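How to tidy and dress a sectional sofa

A light-coloured sectional with a chaise shows every bit of neglect, and a teal cushion on it shows even more. The method below takes me 13 minutes on a Monday morning.

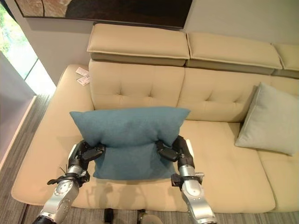 Trinity Quintanilla commented on an earlier version of this page that she always did the cushions first and the seats last, and ended up doing the cushions twice. Start with the seats, she wrote, and don't put a single throw pillow back until the wiping is finished.

She's right, and I have changed the order of the steps to suit.

What you need

Two soft cloths, one for damp and one for dry
A bowl of lukewarm water with a small squirt of mild dish soap
A vacuum cleaner with the soft brush head
A lint roller for the throw pillows
A clothes brush, if you have one

Check the care label before you use anything wet. It is usually under a seat cushion or stapled to the base at the back. Smooth finishes in leather and imitation leather will generally take a barely damp cloth. Fabric is another matter and you should go by the label.

Step 1. Clear everything off

Take off the throw pillows, blankets, remotes, magazines, and any tags or bits of paper that have been left on the arms. If it is a new sofa, put the swing tags and warranty card in an envelope with the receipt. Mine was from Bunnag and the warranty people wanted the card number when I rang about a seam.

Step 2. Vacuum the seams

Use the soft brush and go along the join between the chaise and the next seat first. Crumbs collect there more than anywhere. Then do the line where the seat meets the back, and the inside of each arm. Pull the cushion forward with your free hand to open the gap. If the cushions are fixed, press down on the seat instead.

Do not use a bare nozzle on a smooth finish. It can leave curved scuff marks and they don't rub out.

Step 3. Do the buttons and piping

Tufted backs hold dust in the dimples. Wrap a dry cloth over one finger and turn it once in each dimple. Leave the buttons alone if any feel loose. For piped seams on headrests, pinch the cloth over the piping and run it along from one corner to the next.

Step 4. Wipe down

Wring the damp cloth out until it no longer drips. Wipe the headrests, then the backs, arms and seats, so that anything you knock down gets picked up on the way. Do the front lip of the chaise last, where legs rub and the colour goes grey. Follow with the dry cloth straight away. Wait until the seats feel completely dry before moving on.

Step 5. Straighten the headrests

Headrests that sit on top of the back tend to wander. Stand in front of the sofa and line up each one with the back cushion under it. If the tops are uneven, push down on the high one and pat the sides in. Some models have a ratchet inside; lift these all the way up and let them drop before setting the height.

Step 6. Plump the throw pillows

Hold a square pillow by opposite sides, push your hands together, and let go. Turn it a quarter and do it again. If the filling is feather, give it a few firm pats on each edge as well. Polyester filling goes lumpy in the corners, so reach in through the zip and pull the lumps apart. Go over a woven cover with the lint roller in the direction of the weave.

Step 7. Put them back

Set the first pillow upright against the back cushion at the chaise end. Keep the zip at the bottom. One pillow in a strong colour is enough on a beige sofa this size, though you can add a plainer one at the far end. I don't chop the tops. It creases the cover and the pillow leans within the hour.

If the pillow slides down on a smooth finish, tip its base forward a few centimetres so it rests at a slight lean. A square of non-slip rug underlay tucked behind it also works.

How often

I do the full routine once every 7 days and just the plumping in between. The damp wipe can be skipped on alternate weeks if you don't have pets or small kids. Wash removable pillow covers inside out on cold and dry them in the shade, particularly blues and greens, which fade fast on a sunny line.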